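The arm at Fasholm
5 min read

Rhodri Gwynne spent most of his working life sorting parts by hand at Fasholm, a firm that packs wooden puzzles and teaching sets for schools. He now spends his mornings laying out blocks for a robot arm.

The arm came in November. Fasholm employs 38 people, and the sorting room was always the hardest part of the plant to staff. A good shift there turned out 285 boxed sets. The work was hard on the wrists, and new hires often left after one season.

Before the arm is given a new set, it gets trial runs on a test board. Gwynne places the pieces, starts the run and writes down what the arm does with each shape. He changes the layout every time, with some pieces well apart and some nearly touching.

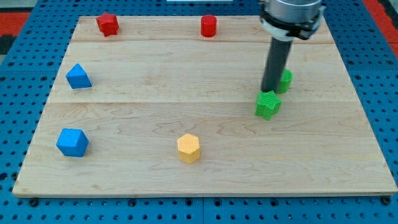
WORK & TRADES

Stars and cylinders side by side take the most attention, Gwynne says. A green star and a green cylinder set close together give the tool little room. He moves one of them a finger's width and runs it again.

Miklós Szabó, the shift lead, says no one was let go. Five sorters moved to packing and inspection, and three kept their old jobs for sets with very small parts. Pay stayed the same. The hours did not, and the early start at 6 a.m. is still a sore point.

Gwynne misses the talk at the old sorting table. "You could hear each other," he says. "Now I mostly read a screen." His wrists no longer hurt at night, and he has asked for a second training course in the spring.

COMMENTS

dellaw: We went through this at my plant. The early shift is what made people quit.

Packer_Joe: What happens to the three still sorting by hand when their sets get moved over?

Contact us | © Filtarov Magazine | Back to top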